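Care notes: decorated porcelain and printed cloths
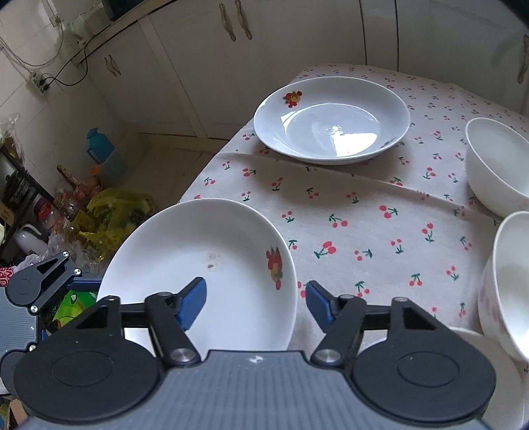 How should plates with a painted or printed motif be washed?
By hand, in warm water with a mild liquid detergent and a soft sponge, unless the maker's mark on the base says dishwasher safe.

Overglaze decoration sits on top of the glaze and wears first. Run a fingertip across the motif: if an edge can be felt, treat it as overglaze. Fruit and flower sprays near the rim take the most abrasion in stacking. Put a paper towel or a felt disc between plates, and keep oval plates in their own pile, as they rock on round ones.

Brown marks in the center of a white plate are usually tannin or baked-on sugar. Mix baking soda and water to a paste, leave it on for 20 minutes, wipe, rinse. Keep the paste off the decoration. Scouring powder dulls the glaze, and a dulled glaze stains faster.

Cotton tablecloths with a small red print (cherries are the common one) should go through the first wash alone, in cold water. Iron on the reverse while slightly damp – 400 degrees F is the upper limit for plain cotton, and blends need less.

Mahtab Kermani has 37 felt discs left over from the June order. Ask her before buying more.

Next issue: Mirko Costa on removing wax from table linen.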